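Lunditz手持夹爪采集套件，用了一阵子，分几条说。

1/ 我们买的是双手版，一箱两把，带充电底座和一套标定板。箱子不大，一个人能提走。单把不含相机600欧，相机自己配。

2/ 装机比预想快。说明书只有英文，第14页的螺丝规格写错了，照零件袋上的标签拿就行。Lawal Eze 装第二把只用了25分钟。

3/ 手感偏前重。连续录半小时，手腕会酸。客服Yetunde Uzor建议加后配重，我们加了，好一些，但还是得轮换着录。

4/ 软垫是耗材。6月开始用，到现在换过两副。官方备件包不便宜，Bivbridge有兼容的，硬一点，夹薄片容易滑。

5/ 配套软件Ernano导出稳定，目前录了179段，坏了三段，都是存储卡写满造成的。时间戳对齐不用手动调，这点省事。

6/ 厨房台面这组任务还在录，鱼眼视角下两指和标记都在画面里，烤箱门关着，面包和生菜在右手边。
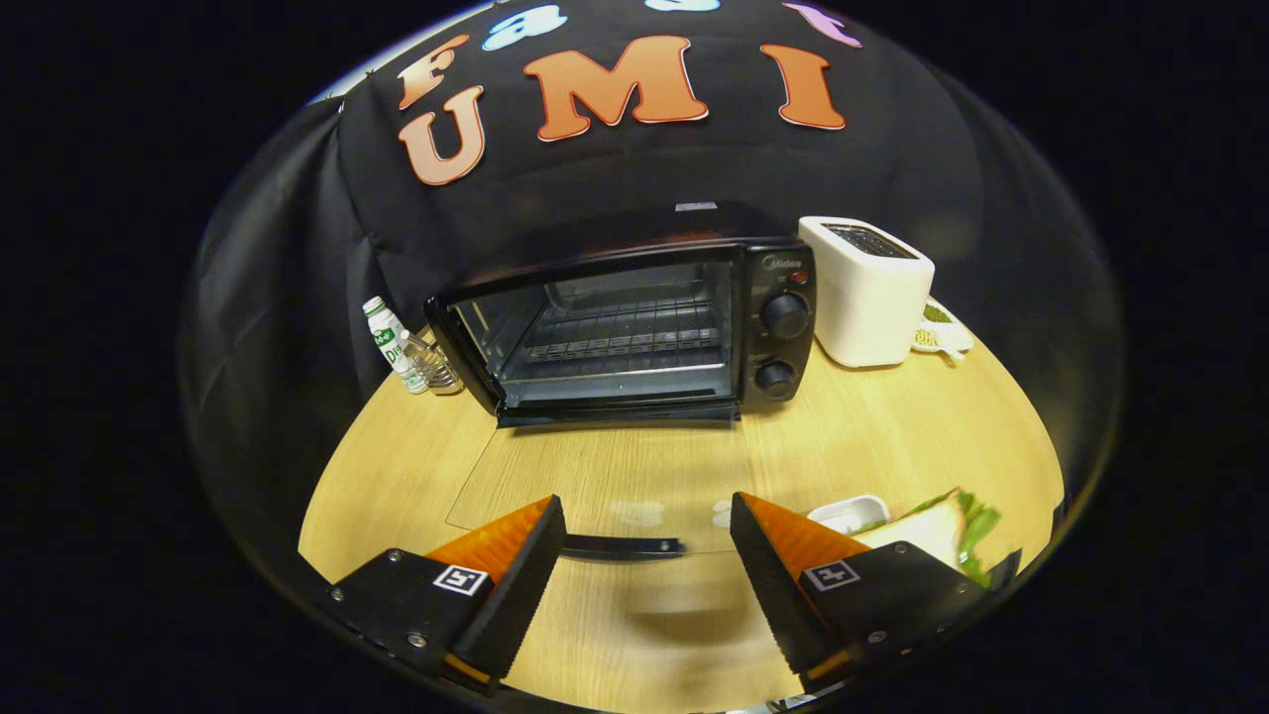 Afolabi 机器人社 · 操作组

7/ 鱼眼边缘变形大，东西放得太靠桌边，后期标注会麻烦。我们现在尽量往中间摆。

8/ 值不值得买：要录大量桌面操作数据，可以买。只想试几次，先借一把。下一条写标定。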